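Jelel Bottle Sauces – Your Questions

I get a lot of the same emails, so I've put my answers in one place. If yours isn't covered, write to me through the contact page. I usually get to messages in the evening, after the kitchen is clean.

Who makes the sauces?

Me! I started with one hot sauce, a smoky red pepper thing I named Fosia, and I sold 14 bottles at my first market. I was so happy I forgot to eat lunch. Last year I filled 2259 bottles, all by hand, with a funnel and a lot of paper towels.

What's the difference between Fosia and Flokine?

Fosia is red, smoky and pretty mild. You can put it on eggs every morning and never get tired of it (I haven't). Flokine is the green one, with jalapeño, lime and a lot of garlic, and it bites back. If you're buying for someone who says they like spicy food but you're not sure you believe them, get Fosia.

How long does a bottle keep?

Unopened, a year in a cupboard. Once you open it, put it in the fridge and use it within three months. The garlic in Flokine gets stronger as it sits, so some people like it better at week six than on day one.
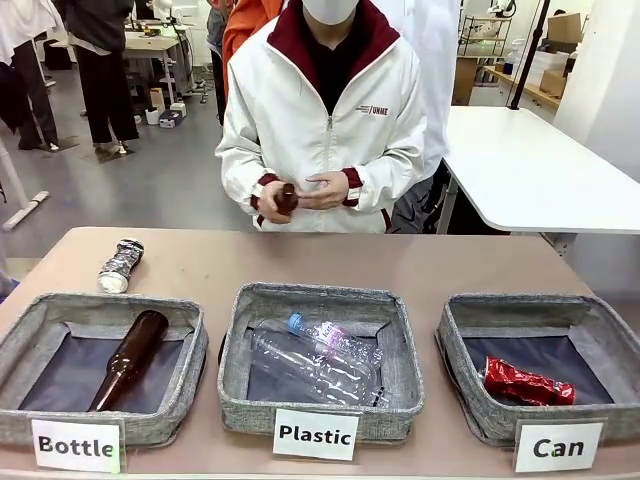

Do I have to shake it?

Yes please. I don't add any gums or thickeners, so the pepper settles and the vinegar floats on top. Give it a good shake with the cap ON – I've repainted part of my kitchen because of this.

Are they vegan? Gluten free?

Both are vegan. Neither one has gluten in the ingredients, but I bake bread in the same kitchen, so if you have celiac disease I'd skip them.

Where can I buy them?

Here on the site, or at the Havlíček deli, which keeps a shelf of mine next to the pickles. I also do the winter market in January. Shipping is a flat rate and I pack everything on the day after I bottle.

Can I order a whole case?

Sure, a case is 12 bottles and you can mix the two sauces. The biggest order I've ever had was 113 bottles for a wedding, with the couple's names on the labels, and I'd love to do another one. Just give me a month of notice.

What should I do with the empties? 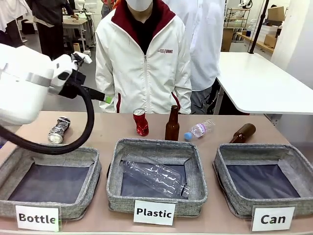 I don't take bottles back right now. I tried it for a summer and ended up with almost 325 of them in the garage, and the little plastic drip insert in the neck is miserable to clean. So rinse yours, pull out the insert if you can, and check what your town wants. Some places take everything in one cart and some want it sorted, so a brown glass bottle and a crushed can that sat on the same table may have to go into different bins. Caps are a separate question, and I'd ask your hauler.

Can I reuse the bottle at home?

Go for it. They're a nice size for salad dressing or infused oil. Wash it well though, or your dressing will taste like Flokine, and I say that as somebody who once served a very surprising vinaigrette to her in-laws.

Will there be a third sauce?

I'm working on one with roasted pineapple. Batch four was almost right and batch five was awful, so don't hold your breath.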